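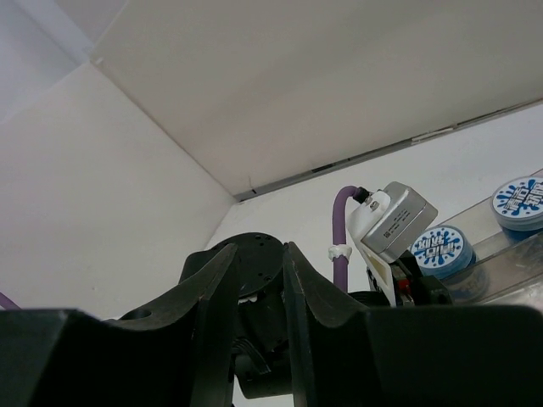
About Us / What We Do

Sistivach tests robot arms on routine manual work and publishes the results. The question we are paid to answer is narrow: can a given machine do a given chore, in an ordinary room, without a technician standing next to it? For most chores the answer today is still no. For a few it is yes, with conditions, and the conditions take up most of our reports.

We started with shop-floor jobs: loading trays, moving tins and jars between containers, closing lids, putting parts back where they came from. Household work was added later at the request of clients. It is harder. A kitchen shelf is never laid out the same way twice, and a towel has no fixed shape to plan a grip around.

How we test

Each task is written up as a one-page sheet with a start state, an end state and a time limit. A task is run 100 times per machine. We count a run as passed only if the end state is reached with no human contact and no damage to the item. A pass rate under 90 is reported as "not ready," whatever the average time. Between runs the items are moved by hand within marked limits, so that a machine can't get by on a memorized path.

Two-finger grippers make up most of what we see. They handle rigid items of known width well. Round tins are a fair middle case: easy to hold by the side wall, difficult to lift out of a box when the gap to the next tin is narrower than the finger. Finger shape matters more here than motor force, and we keep several profiles in stock. Worn fingers stay in the rotation, as they would at a customer's site.

Current programs

Ravden covers packing and unpacking on the shop floor. There are 24 task sheets in the set.

Zinchenko covers kitchen and laundry chores, 20 sheets so far. No machine has passed the folding sheets. Wiping a flat counter has been passed. Wiping around a faucet has not.

Brultomau is our long-run test, in which one task is repeated through a full shift to find out what loosens, drifts or overheats. It opened in May and is limited to one arm at a time.

Who we are

The lab is run by Femke Van Rooij, who worked in packaging line maintenance before moving to test engineering. We do not build or resell robots, and we take no commission from manufacturers. Clients receive the full run log, including failed runs.

Task sheets are available on request. Please name the program and the type of item you handle.

Page revised 2021-09-09

Contact | Task sheet requests | © Sistivach | Back to top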